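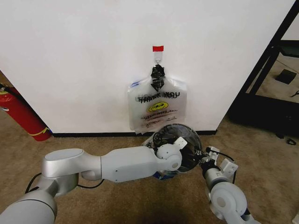

I have been rude to exactly one bus driver in my life, and I still think about him. It was a cold morning in December, my stop had been skipped, and when I finally got off I gave him a look instead of a thank you. He said "have a good one" anyway. I've spent years being annoyed at how well that worked.

So let me make a case for the automatic nicety. The "have a nice day," the "no worries," the "take care now" from a person who will forget your face before the door closes. People love to complain about this stuff. My friend Simone Tavares hates it with a passion I usually see reserved for parking tickets. She moved here from a town where you could buy bread from the same woman your whole life and get a nod, maybe, if your mother had been well liked. When a cashier asks how her day is going she feels (her word) ambushed. They don't want to know, she says, so why ask?

And sure, they don't want to know! I worked a register for two years at Arango, a discount store off the highway, and I can tell you I did not want to know. I asked everybody. I'd guess I said "have a nice day" roughly 1000 times a month, and I'd be lying if I said I meant each one from the bottom of my heart. Some of them I said while thinking about lunch. A few I said through my teeth, to a man who used to return half-eaten rotisserie chickens.

But I noticed something on that job. The phrase did a little work even when I wasn't putting anything into it. It told the person we were done and that nothing had gone wrong between us. If you've ever had a transaction end in plain silence, with the receipt pushed across and the eyes already on the next customer, you know how long you can carry that to the car. Did I do something? Was it the coupons?

Simone's answer is that silence is only cold if you've been trained to expect chatter, and I'll give her that one. I don't think people in quieter places are meaner. They've just put their kindness somewhere else, like in carrying your stroller up the stairs without a word. If I moved there I'd have to learn to read it, and I'd probably spend the first winter convinced the whole neighborhood was mad at me.

What I can't stand is the company version. My old manager, Yesenia Ayala, was a decent person stuck with a script from the head office, and for one miserable season we had to say "Thank you for making Arango part of your day" to every single shopper. You could watch people's faces go flat. It's the same idea on paper, and it landed like a dentist's bill. We got graded on it, too. A mystery shopper docked me for saying "have a nice day" in its place, and I'm still a bit proud of that.

I think the difference is that the old phrases are nobody's property. Your grandmother said them, the guy at the gas station says them, and you can shade them however you like. My coworker Brayan Muñoz could say "you have a nice day, now" and make it a blessing for the lady with the walker, then turn it on the chicken man and make it sound like a restraining order. Try doing that with a slogan that has the store's name in the middle.

There's a fair argument that it's all a burden on the people paid to say it. I felt that. By hour seven your face hurts. I'd be happy with a world where a tired cashier could skip it and keep her job, and where the customer said it first once in a while. That second part costs us nothing, and most of us are bad at it. I watched the lines for two years and plenty of people never looked up from their phones.

Simone came over last week and we had the whole argument again over soup. At the end of the night she put on her coat, stood in my doorway looking like somebody about to swallow a pill, and told me to have a nice evening. I told her she was getting better at it, and she told me to shut up, which I took in the spirit it was meant. Anyway, the 35 bus still runs past my corner, and I say thank you every time I get off it.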